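The Arm Is the Cheap Part

Every February I get a version of the same phone call. A plant manager, or a director of operations, or somebody's nephew who was recently made head of innovation, has been given money for a robot and would like to know which one to buy. I ask how much money. They tell me, with some pride, and the figure always matches the price of one robot arm to the dollar. The budget has room for the arm, the bolts that hold it to the floor, and possibly a sandwich.

I did purchasing for a packaging firm called Stullon before I went out on my own, and I made this mistake before any of my clients did. We had a quote from Jayasinghe for an arm with a reach I didn't understand and a repeatability figure I understood even less. I put it on the capital request under "Robot, 1." It was approved on a Thursday. The arm arrived with a controller and a thick manual and nothing at the end of the wrist, where I suppose I had been expecting a hand.

Hands are extra. So are the mounting plate, the cable that runs to the mounting plate, the second cable that replaces the first when it catches on a guard rail, and the person who comes out to say the guard rail is in the wrong place. Our purchase order for the arm was followed by 11 more. My boss at the time, Jouko Peltonen, taped them in a row along the hallway outside my office. He never said a word about them. He just walked visitors past.

So that's the hardware lesson, and most buyers learn it once. The one that keeps getting missed is the budget line for teaching the thing. A lot of equipment now gets sold on the promise that it will learn your work from examples, and buyers hear "learn" and picture something free, like a puppy picking up the sound of the treat drawer. But somebody has to make the examples. They have to be made with real objects, in ordinary rooms, by a person with a gripper in one hand and a pile of stuff to put in boxes, again and again, with the stuff moved over a bit each time. 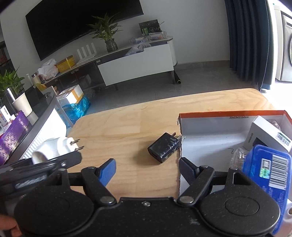

A person doing that costs money, and they cost it by the hour, which accountants dislike because it looks like labor. It is labor. Parveen Navaratnam, who plans equipment for a returns warehouse in Molville, had the sense to ask for it up front. She wanted 54 hours of paid demonstration time before a single arm was ordered, and she wanted it done on the dull items. Returned chargers, bottles, cables, the small boxes that come back inside larger boxes. Her finance people asked why she needed to pay anyone to pack a box when the warehouse was already full of people packing boxes. She said those people were busy packing boxes.

She got the hours. I wish I could report the same of Jemside, where the demonstration time was cut to pay for a nicer safety fence. It's a beautiful fence. I visited in the spring and Gleice Prado, the shift lead, showed me the arm behind it, which handled one size of carton very well and regarded every other size as a personal insult. She had 237 product codes on her line. The arm had been shown 3 of them. The rest went around the fence on a cart.

I have some sympathy for whoever made that cut. A fence is a thing. You can depreciate it, and when the board comes through for the tour you can lean on it. Hours spent with a hand-held gripper leave you with a hard drive. Try leading a tour past a hard drive.

There's a school of thought, and Aníbal Vieira has argued it to me over more than one lunch, that the vendor should pay for all of this. If they sell a machine that learns, let them teach it. I'd like that too. I'd also like the phone company to come over and charge my phone. But the vendor doesn't know your objects, and if you make them find out, they will find out at their hourly rate, with a hotel. Your own people already know that the shiny items slide and the clear ones are hard to see. They'd probably enjoy telling someone.

What I ask clients to do now is write the request upside down. Start with the objects, the ugly ones first. Then the hours to handle them, and who is going to do the handling, by name, and who covers that person's regular job. Then the hands, including a spare. Then the cables, and then those cables again. The arm goes on the last line, with whatever is left. If nothing is left, you've learned something for the price of a spreadsheet.

Shengli Kong, who does my books, read a draft of this and pointed out that I have never once put my own fee into a client's plan until after they signed. He's right, and it's on line two now, just under the ugly objects.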